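Opinion > Workbench > Small Things

We use cookies to remember your reading preferences. Accept | Manage settings

The Humble Rack Deserves Your Love

I will happily talk about test-tube racks for an entire lunch, and on Friday I did. Hefin Kneath, who had made the mistake of sitting next to me, asked what there could possibly be to say about a thing with holes in it. Plenty!

Start with the clear plastic kind, which I adore. You can check a level from the side without lifting anything. You can slide a sheet of paper underneath and read your own labels through the grid (try doing that with a wooden block). And it takes up so little of your attention. A good clear rack almost vanishes, and what you're left looking at is your tubes, standing up straight and in the order you put them.

Then there are the metal ones, all punched through with holes, and I love those too, for completely different reasons. They have some heft. They drain. You can knock one with your elbow and it stays put, which I can't say for the first plastic rack I ever bought, a Gorko that slid across the bench if you so much as sighed at it. Roswitha Rathjen has had the same metal rack for 25 years and says it has outlived three desks and a marriage.
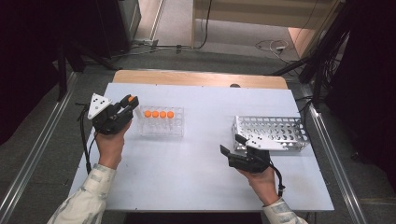 And while I'm handing out praise, let's hear it for bright caps. Orange is my favorite by a mile. Translucent tubes are lovely things but they disappear against a pale bench, and a strong color on top gives your eye somewhere to land. I once spent a whole March working with colorless caps from Billeo, 600 of them, and I swear I reached for the wrong tube twice a day. I switched to orange and felt like someone had turned the lights on.

Kaj Sveinbjörnsson disagrees with me on this. He thinks color should always mean something, so that blue is one batch and green is another, and using a single color everywhere is a waste. I see his point, and for a big job he's probably right. But for a short row of tubes on an ordinary afternoon, I just want to see where they are!

My other strong opinion is that you should fill the back row first. People start at the front, I suppose because it's closer, and then they have to reach over what they've already placed. Back row first, left to right, and your hands always have a clear path. It took me 30 seconds to learn and I've been pestering people with it ever since. Hefin tried it after lunch and has asked to borrow my spare rack.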